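OK a few people asked what I'm up to this winter so, thread time. I'm helping gather examples for a learning system. Warehouse stuff, hands in crates, very glamorous!

The short version: someone wants a machine that can sort a crate of parcels. To learn that it needs to watch people do it, over and over, from the person's own point of view. I am one of the people.

Our target is 4,000 clips by the end of August. Each one can be 45 seconds at most. Over that and it gets binned, even if it was your best work (mine always is, obviously).

First thing I learned is that I'm too quick. Twenty years of packing orders and I grab a parcel without looking at it. Debora Gentile sat with me on my first go and kept saying slower, slower, let the label come into view before you move it. It felt like doing tai chi with the mail.

Second thing, soft parcels are awful. A cardboard box is a box wherever you grab it. A plastic mailer changes shape every time you touch it, and the label folds up with it. The old model from the Tokeo job was brilliant with boxes and hopeless with bags, so bags are nearly all we do now.

We also have to fumble on purpose sometimes?? Well, we don't fake it, but if you lose your grip you keep going and fix it, and the clip stays in. They want the recoveries. I was deleting mine for 2 days before someone told me, sorry to everyone at Waltska.

No gloves, no rings, sleeves up. And keep your head still - I nod when I'm thinking, and apparently a nodding clip makes the labelling crew seasick.

My favourite bit is that you write one plain line for every clip. "Both hands, turn the middle parcel." You have no idea how hard it is to describe what your own left hand is doing until you have to type it 9 times before smoko.

Black bags in a dark crate, my current nemesis:

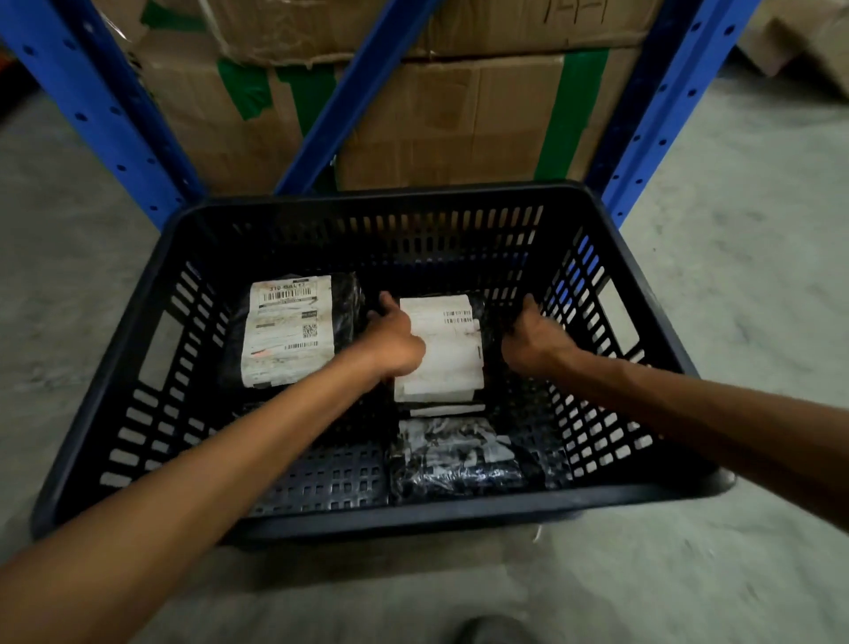
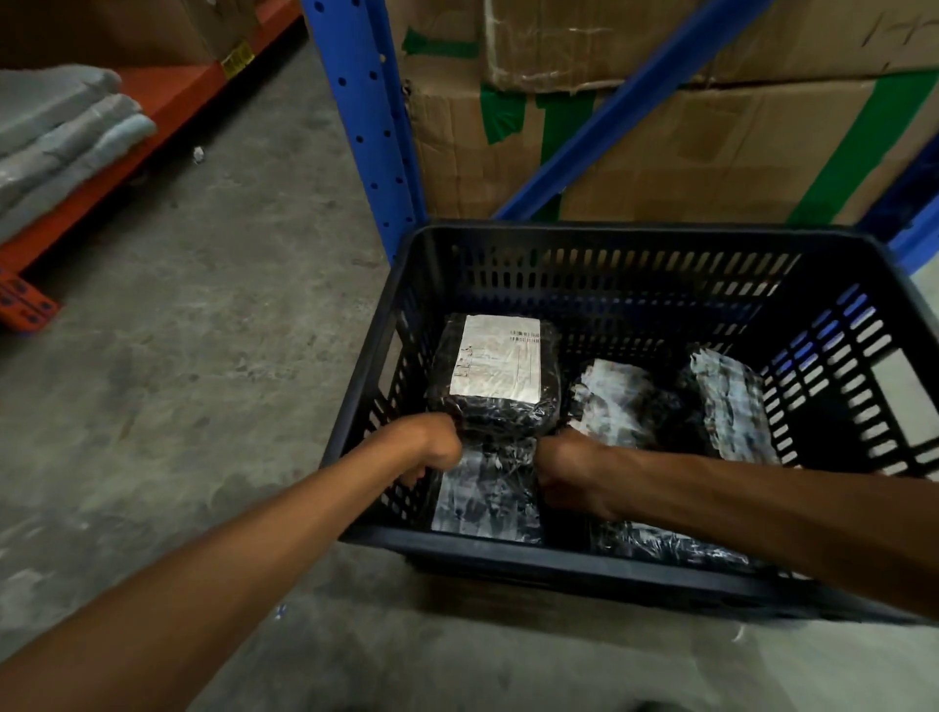 Gilmar Bezerra: Do you reshuffle the crate between clips or leave it how it landed? We did a round of this at Villa and everyone put the parcels back so neatly that the thing only ever learned tidy crates. Ended up tipping them in from a tub. Made a heck of a mess but the numbers came good.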